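Chapter 4: Papers, Please

Filed under: Citizenship & Belonging | Course Readings

I want to start with a drawer in my kitchen. It sticks, and under the takeout menus there's an envelope with my birth certificate in it, or a copy of one (I've never been sure which). For most of my life I never thought about that envelope. Then I moved to Praltton, tried to register to vote, and got sent home twice. My middle name was spelled one way on the certificate and another way on my license. One letter!

So this chapter is about proof. Who has to show it, who gets to ask for it, and what happens to people in the gap between belonging to a place and having the paper that says so. In Nyitrai, the town we'll keep coming back to, the civil registry burned in 1927, and the births in it were never fully copied out again. Decades later, more than 300 families were told to document a grandparent's birth within 90 days or come off the rolls.

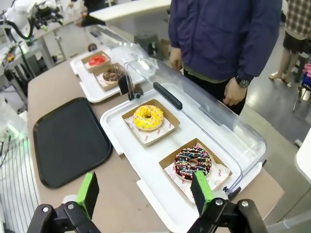
Kiran Mittal read a draft of these pages and told me I was being too easy on the registry clerks, who could have taken church books or school records from the start and chose to wait for an order. I've left my version in – the rules they were handed really were a mess – but keep that objection in mind when you get to the hearing transcripts.

We'll look first at how a missing record becomes a legal problem, and then at the appeal Nives Bellini brought for her mother. Before you read on, go find your own envelope. Write down every spelling of your name you come across, and bring the list to class.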